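The gray bin was supposed to live on the table for one weekend. That was in March. It has since become a kind of district, with its own settled population and no plans for renewal.

I cleared it out on Tuesday, by which I mean I took everything out, looked at it sternly and put most of it back. Nerea says a bin this size only encourages me. She owns 7 baskets, so I let that pass.
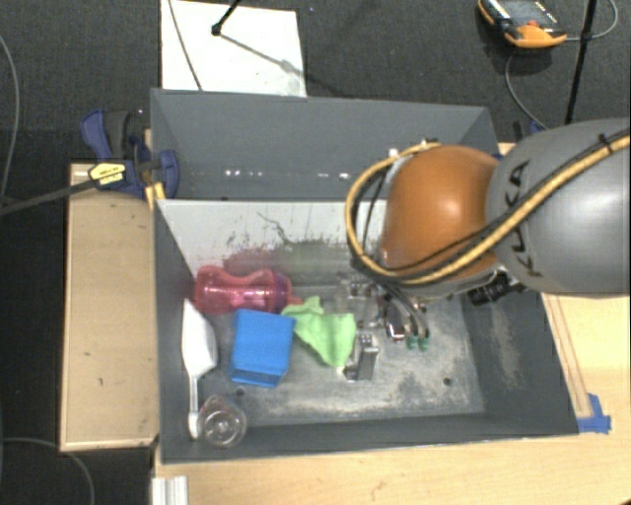
*The pink bottle, the blue thing and the green cloth, all crowded up at one end.*

The cloth I can defend. I have folded it 2 times this year and it crumples again out of principle. The bottle stays too, on its side, where it seems to be happy. Everything else is under review, and the review starts after lunch, or whenever Ezequiel gives me back the label maker.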